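**To:** Pisterwood Seed Swap list
**Subject:** Re: Re: Saving tomato seed, and the June packets

Hi all,

Anong Suksawat wrote:

> Has anyone had luck fermenting tomato seed in a cold kitchen? Mine sat in the jar for a week and just smelled odd. Also, are we still swapping at Hestwood, and does anyone want my spare Boonyarit beans? I have far too many.

Anong, yes please to the beans! I grew them up the side fence last summer and they were the best thing in the garden (the colour of those flowers!), and then I ate every last pod like a fool and saved none.

On the tomatoes, a week is long but I wouldn't throw them out. Our kitchen is freezing too, so I put the jar on top of the hot water cupboard with a bit of cloth over it and give it a swirl morning and night. Once the jelly has let go, tip in plenty of water and the good seeds sink. Rinse them in a sieve, then spread them on a plate. Don't use paper towel unless you enjoy picking fluff off seeds in front of the telly.

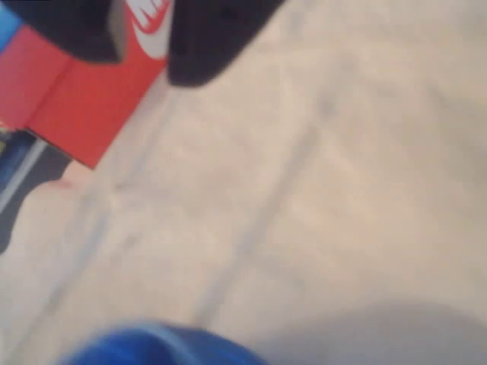
For storage I've gone back to plain paper envelopes filed by sowing month, with the variety and year on the front. I tried sorting by plant family and could never find the basil. The June lot is done: 149 packets, which is 92 tomatoes and the rest mostly lettuce, peas and broad beans. I may have a tomato problem.

If you're sending seed in, please put at least 20 in a packet for tomatoes and more for lettuce. And do write down where you grew it! I love knowing that a pea came through a wet winter on somebody's clay.

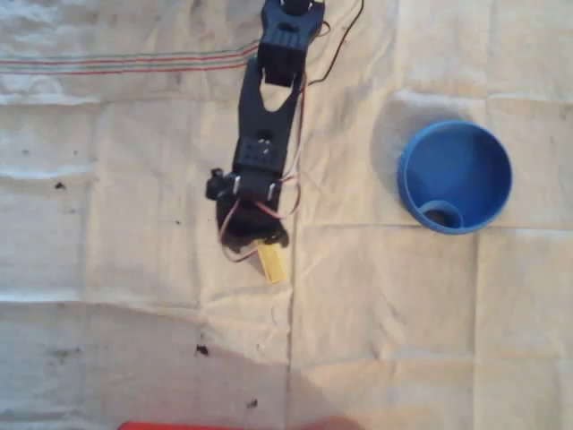
*On the off-white cloth, black arm and all.*

Hestwood is still on, same hall, doors at ten. I'm bringing the Pludard silverbeet, which stood through every frost we had and was still sweet, plus a tray of parsley seedlings for anyone with a spare corner. Bring your own pen, and old envelopes if you've got them.

Anong, could you keep me 75 beans, or is that greedy? I've got a whole fence to cover!

Cheers,
Lanying Cheng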